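Skaltcombe office block to close for floor and door works

The Plellico building in Skaltcombe will close to tenants for 10 weeks while its fire doors are replaced and its timber floors are refinished, the managing agent Sekmont has confirmed. The programme was approved in March 2020 and covers 765 square metres over 2 storeys.

Doors will be replaced with units from Rønning, each rated at 60 minutes. Floors will be sanded, sealed and left to cure for 5 days before furniture is returned. Wall finishes are outside the contract – any repainting will be priced separately.
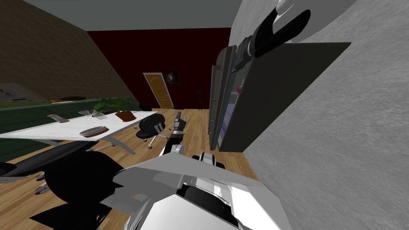
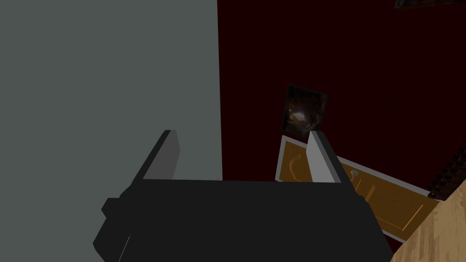

Wood flooring features in both views.

Will tenants pay rent during the closure?
Rent is suspended from the day keys are handed in until the day they are reissued. Service charges continue at half the normal rate, to cover insurance and the lift contract.

Tenants must remove computers, paper files and personal items before work starts. Desks and chairs may stay and will be stored on the ground floor. Post will be redirected to the Sekmont office.

The building is due to reopen in September. A revised fire plan will be issued to each tenant with the new keys.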